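Kudbridge Room Diary, a thread. 31 October 2020
New month tomorrow, so let's talk about the big room upstairs and its furniture situation 🧵 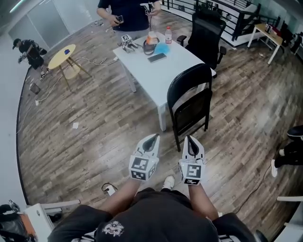 Issue 9, p. 6

1/ I've wanted the white table near the middle of the room since July. It spent the whole summer shoved in a corner and everybody just piled coats on it!! Now you can walk all the way around it and I'm so happy.

2/ Do people still leave stuff on it? Yep. Water bottle, phone, a light blue cloth, an orange and white box. A table in the middle of a room is a magnet, I've made my peace with it (mostly).

3/ The gray-brown floor was my big worry. I thought it would look cold next to all that white, but with the little round wood side table over by the left wall it warms right up. That one was a Brasano find, 255 with delivery, and I love the splayed legs more than I should.

4/ Chairs are still a mess, style-wise. Black folding chair at the table, black mesh office chair farther back by the railing. They match in color so I'm calling it a plan.

5/ Still want: a rug (Skornar has one I keep going back to look at) and a drawer thing for the small desk on the right, so all the odds and ends on top can go live somewhere else. Rug suggestions welcome, nothing shaggy please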